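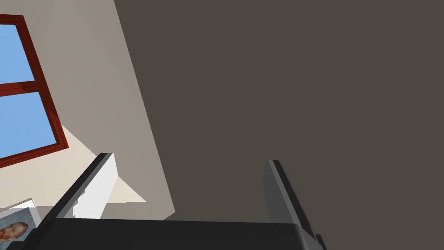
Vasiliu cell, simulated bedroom layout, right arm
Notebook entry, May, Friday
Entered by: Ching-wen Poon
Present: Babar Afridi, Chun-yin Kuo (morning only)

Purpose of the session

The right wrist of the Vasiliu robot was set up again following the change of gripper model to the Wuner parallel-jaw type. The left arm keeps its hand and was not altered. The work was carried out wholly in the Mesent simulator at the Sestdale site. No change was made to the physical machine, and none should be made on the strength of this entry until Shuk-fan Cheung has reviewed it.

Starting condition

The scene was loaded from the copy held on the shared drive, dated by file name to the week before. Chun-yin Kuo confirmed that it was the same copy used for the April acceptance runs. The room, table, bed and window were left in their stored positions. The gripper was opened to its full width and the arm was driven to the stored home pose.

The first run stopped at step 2,240 of 2,451 with a joint limit warning on the right wrist roll. The arm held its position as intended and the log was closed normally. A second run stopped at the same step. It was agreed that the fault was repeatable and that there was no value in a third run with the same settings.

Babar Afridi compared the joint table in the new gripper file with the old one. The roll limit had been carried over correctly. The tool frame had not. It was still placed at the old finger tips, 40 mm further from the palm than the new ones, and the planner was turning the wrist to reach a point that the new fingers do not occupy.

Corrective work

1. The tool frame was moved back by 40 mm along the approach axis.
2. The wrist camera was attached to the palm link. It had previously been attached to the last arm link, with a fixed offset written by hand in the scene file. The hand-written offset has been deleted.
3. The finger collision shapes were rebuilt from the visible shapes. The former ones belonged to the old gripper and extended past the new tips.
4. The home pose was saved again under the same name. The older pose has been kept with the suffix "old" and may be removed at the end of the month.

After item 2 the arm was returned to home and turned slowly through its range with the fingers open and nothing held. Both fingers remained in the camera's view throughout. The palm sits low in the image, which is the arrangement Yu-ting Choi requested in the spring so that the space between the fingers is kept clear.

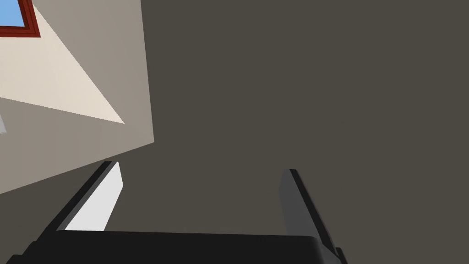

Why is the wrist camera fixed to the palm and not to the forearm?

The view has to turn with the gripper. A camera on the forearm would lose sight of the finger tips whenever the wrist rolled, and the gap between the fingers could not be judged from its picture. Fixing it to the palm also means that a change to the wrist joints does not require the camera to be set up again.

Grasp check with the cup

The cup was used for the first grasp check. It is the largest of the loose items in the scene that the gripper is expected to handle, and its wall is simple to model. The purple cylinder was left in the scene for the check and was not a target.

The approach was set at low speed with the closing force held at the lowest stored value. The arm was paused each time the log reported a contact, and the contact point was compared with the new collision shapes. On the first attempt, contact was reported before the fingers met the drawn surface of the cup. The gap was small but plain to see when the run was played back slowly. Babar Afridi found that the cup's own collision shape had been given a margin in the scene file, most probably to suit the old gripper. The margin was set to zero and the check repeated.

The cup is drawn with few faces and its outline is stepped. Colleagues should bear in mind that a finger may bear on an edge or on a flat according to how the cup is turned, and that two grasps which look alike in the log may differ for this reason. A finer cup model has been requested from Yu-ting Choi. Until it is supplied, the present one is to be used without alteration so that results remain comparable.

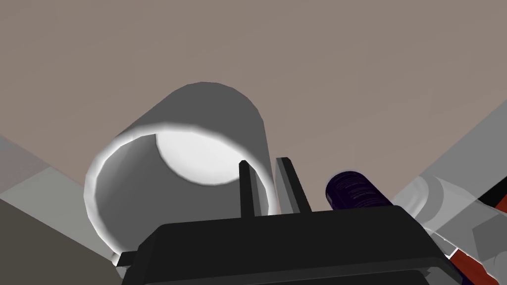 Wrist camera, right arm. Cup above the gripper; purple cylinder to the right of the fingers.

A point for the rendering list. Pale surfaces at the right of this view are drawn partly see-through. It has not been established whether that setting is deliberate. The matter does not affect contact or planning, and no change was made on the day. Chun-yin Kuo has been asked to go through the material settings and to record which parts carry a transparency value.

Full run

With the corrections in place the full sequence was started again from home. It ran to step 2,451 and closed without a warning. The joint limit message at step 2,240 did not return. Peak roll was well inside the limit at that step and for the remainder of the sequence.

A further run was made with the left arm active. The left hand is held flat above the near edge of the table while the right arm moves, and the question was whether the new gripper, which is bulkier at the base ring than the former one, would come within the keep-out distance of 300 mm. The log showed no breach. Babar Afridi wishes to see the same result with the table items moved closer to the robot before the distance is signed off, and this has been entered below as an open action.

The table items in the head view (bowl, yellow object, card and phone) are at rest in their stored places for this layout. They should be returned to those places by reloading the scene. Dragging them back by hand in the editor leaves small errors in height, and an item that starts even slightly inside the table top will jump when the run begins. This occurred with the phone during the afternoon and cost us a run.
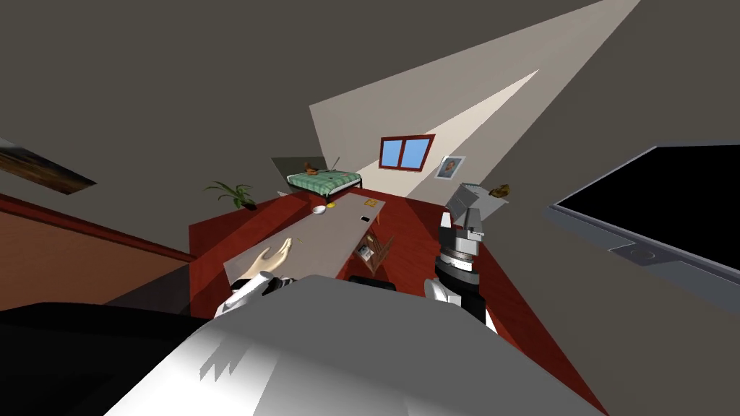 Head camera. Left hand at the near edge of the table, right gripper raised.

The head view is very wide and the walls bend noticeably towards the centre. It is suitable for confirming which arm is where and for a general look at the table. It is not to be used for judging distance. Readings for the keep-out check must be taken from the log.

Settings as left

Scene file: saved under a new revision letter, previous revision retained.
Gripper file: Wuner, tool frame corrected by 40 mm.
Wrist camera: parent link is the palm, no manual offset.
Cup: original model, collision margin zero.
Keep-out distance between arms: 300 mm, unchanged.
Closing force: lowest stored value. To be raised only with the agreement of Shuk-fan Cheung.

Routine to be followed before each session

Reload the scene from the shared copy. Do not continue from a session left open by another user.
Drive both arms to home and compare the joint values with the saved pose.
Open and close the right gripper once with nothing between the fingers and read both finger positions from the log. They should agree at each end of travel.
Check that both fingers are present in the wrist view.
Enter the revision letter in the notebook before starting the run.

Open actions

Shuk-fan Cheung: review of the tool frame change and decision on the physical machine.
Babar Afridi: repeat of the two-arm run with the table items moved closer.
Chun-yin Kuo: list of materials with a transparency value.
Yu-ting Choi: finer cup model.
Ching-wen Poon: remove the "old" home pose at the end of the month, provided that no one objects.

Session closed at 16:40. Both arms left at home, simulator shut down, log files copied to the Vasiliu folder.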